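Can a robot put the breakfast things away yet?
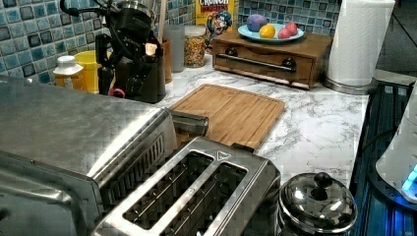 Taner Taşdemir has spent most of a year trying to get a machine to tidy a kitchen bench. He runs the test kitchen at Jandberg, a small automation firm that began with packing lines and moved into household work when a customer asked for a quote on an aged care home. The packing work still pays the bills. The kitchen takes up most of the conversation.

Since February his team has logged 1,778 attempts at short chores. A chore might be moving one piece of fruit from a plate to a cutting board, or standing a cup upright. The arm gets through a good share of them. It is much less reliable when two or three are strung together, and a kitchen is nearly all strung together.

"Picking up a lemon is fine," Taşdemir says. "Picking up a lemon, then noticing the plate has shifted, then fixing the plate, we're not there."

Play food does a lot of the work. It doesn't bruise or roll away as easily as the real stuff, and a run can be repeated all afternoon with the same pieces. The team knows this flatters the results. In a trial with supermarket plums the arm finished 5 chores in the time a person took to clear the whole bench and wipe it.

Shiny things remain a problem. Toasters, kettles and pot lids throw back the colours of everything near them, and the software has to work out which edges belong to the object and which are reflections. Clear plastic cups are worse, particularly against patterned tiles. Taşdemir's group keeps a separate list of failures involving anything see-through, and it stood at 234 entries when I visited.

The shop floor is further along. At Bodin, a parts supplier that uses Jandberg equipment, arms load trays for most of the night shift with one person watching over 2 cells. The trays arrive in the same spot every time and the lighting never changes. When a part turns up crooked, the arm stops and waits for help. Staff there told me the stops are annoying but predictable.

Households won't put up with that. Zurkley, a rival, has shown a dishwasher-loading machine to investors but hasn't set a price or a release date. Jandberg hasn't either. Its own kitchen project, called Inau, is aimed first at shared kitchens in care homes, where the crockery is all one kind and someone is on duty anyway.

I asked Taşdemir whether he'd have one at home. He said he'd take one that could empty the dish rack overnight, however long it took, provided it was quiet. The current arm isn't, and the next round of work is on the motors.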